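3.2 Collecting demonstrations in simulation

All examples used to train the Lis policy were gathered in a simulated copy of the Flenmont workcell. An operator drove the two arms with a pair of hand controllers, and the simulator logged joint positions, gripper commands and rendered views at each step. Two operators, Angus Paewai and Diệp Đồng, recorded 322 episodes during September. Each episode was capped at 90 seconds.

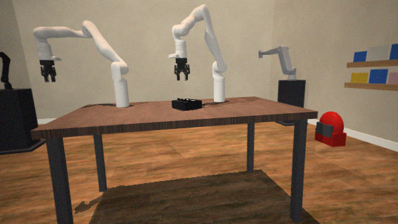
Start poses were drawn at random within a fixed range for each arm, so that the policy would not learn one memorized approach. We did not require the grippers to begin over the work surface. In Figure 4a the left gripper hangs past the edge of the table, while the right one is above the middle of the tabletop with its fingers open. The background objects and shelves were kept in every episode.

An episode was kept if the simulator's contact check reported a stable hold at the end. Of the recorded episodes, 124 failed this check and were moved to a separate set, used only in Section 5.
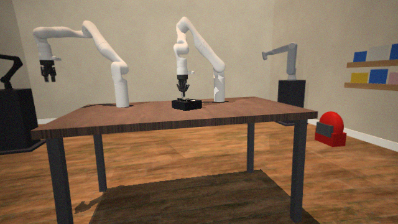 Many of the tasks in the Goneck list need one arm only. The idle arm was still logged, and its commands were given the same weight in the loss. Figure 4b shows a case of this kind, with one gripper low over the black box and the other held well away from it. Leaving out the idle arm in an early version made it drift during testing.

Figure 4. Views of the simulated workcell: (a) both grippers raised; (b) one gripper close to the box.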